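This site uses cookies to remember your settings. OK | Learn more

Let the Robot Feel Your Mistakes

November 5, 2018

I spent most of September learning to drive a robot hand from across a room, and I haven't had this much fun since I learned to ride a bike! At our workshop in Ulletham we give each task two kinds of lesson. In one you take hold of the arm and move it yourself. In the other you sit at the controls and steer from a distance. People ask which is better, and I always say the second – even though it's slower and makes your shoulders ache.

When I push an arm around, my own eyes and skin do half the work, and none of that gets into the recording. At the controls I only have what the robot has. If I can't tell where the brim of a cap begins, neither can it, and I have to work out a way to cope.
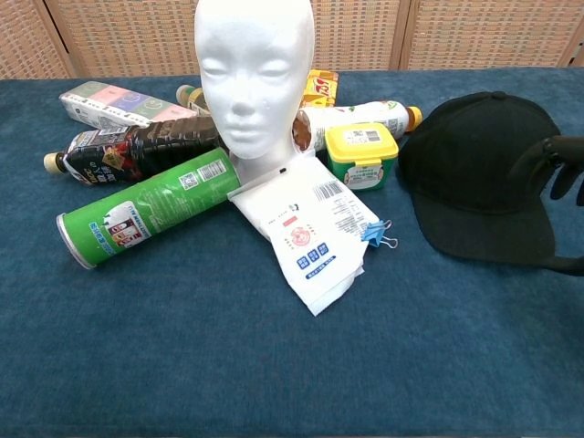 The cap task, with a foam head, drinks and snacks on the table.

A cap is a wonderful teacher. It's soft in the crown, stiff in the brim, and it has a front and a back. My first tries were awful, and I'd argue we should keep every one of them. The Trindade group throws out any run with a fumble in it. We kept ours, 991 runs in all, and I love the ones where the fingers slip, stop and come back for another go. That's a person solving a problem, and it's exactly what I want a robot to see.

So please, if you're planning to collect 1,000 perfect runs, try 500 messy ones first. Put some clutter on the table. Let a beginner drive – they recover in ways an old hand has forgotten.

Shares 2 | Comments 0

Related
Lustach opens its teaching lab to visitors
Ririer and the case for slower arms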